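I bought the Clirkell work light from Dunel in February, for the bench in my garage. Before it I had a Cimo lamp for 12 years, and I was sad when its switch died.
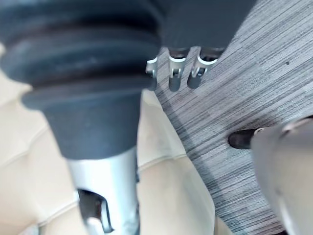 The light is strong, 400 lumens on the high setting, and the color is pleasant for the eyes. The clamp holds well on a thick board. What I like less is the cord, it is too short for me.

I would buy it again, but with a longer cord please.

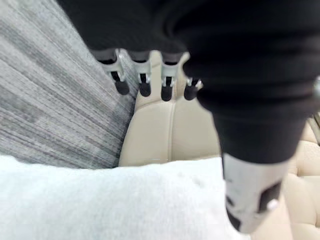

Black sleeve and metal brackets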